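Latholm Opens Second Office Refreshment Route, Adds Treltholm and Macedo

TRELTHOLM - Latholm, a supplier of coffee, tea and water service to workplaces, will begin deliveries on a second route in April. The new route covers Treltholm and Macedo and brings the number of business sites the company serves to 204.

Until now, customers in both towns were supplied from the Zokel warehouse on a shared truck, with one delivery every other week. Under the new schedule each site gets a weekly stop. Orders changed before 2 p.m. will go out on the next scheduled truck.

Latholm has hired 13 people for the route, including drivers, warehouse staff and machine technicians. Training is under way in Zokel. Service calls in Treltholm and Macedo will be handled by technicians based in Macedo, which the company expects will cut the wait for a repair by up to two hours.

Prices for current customers stay the same through the end of their contracts. New contracts run for one year and include filters, cleaning supplies and a yearly service visit. Paper cups, sugar and milk are billed by the case. Customers who want to keep their own brewers can sign up for supplies only - the equipment plan is optional.
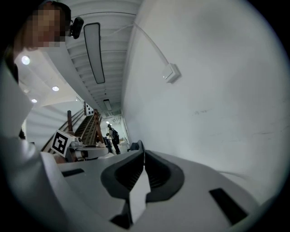
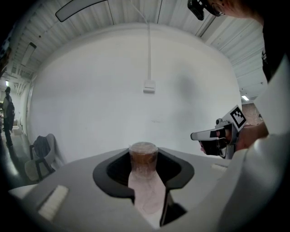
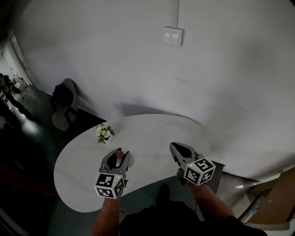 The new route also brings a change to the cold drinks list. Iced tea and cold coffee concentrates, so far sold only in Zokel, can be ordered at all sites. They are mixed with water on site and suit a clear plastic cup like the one in the second picture, filled nearly to the rim with a brown drink. Clear cups are sold by the case in two sizes, with or without lids. Hot drinks need the paper cups on the regular supply list.

Businesses in Treltholm and Macedo that are not yet customers can ask for a site visit through the Latholm sales desk. Visits are free and can be booked for mornings or afternoons. Current customers will get their new delivery times by mail before the route starts.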